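Workshop tips: recording a pick-and-place task with a hand-held gripper

Fix the start and end points before recording. Lay a cloth flat, put the plate on it and chalk nothing on the floor; the check pattern is reference enough. Keep both cables slack and away from your feet. 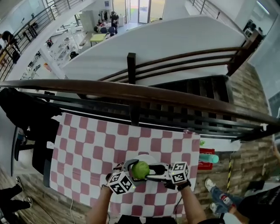 Close the jaws slowly and hold for 2 seconds before lifting. Record 100 passes per object, in sets of 13, with a rest between sets. Delete any pass in which you changed your grip halfway. A Skarkix log sheet will do for notes; Tornero users can tag passes in the menu.

Wipe the marker cubes with a dry cloth. Fingerprints cause tracking gaps.
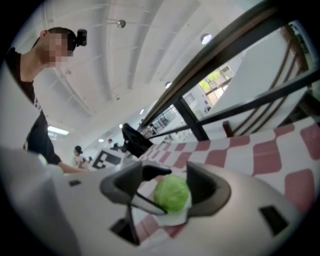

Grip force needs setting again for each kind of object. Start low and raise it by 3 steps at most. Round produce rolls out if the fingers meet it off centre. With a small cabbage, bring one finger to each side and keep it snug between them, then lift straight up. Leaves that crease mean the force is too high. Go down one step and repeat the set.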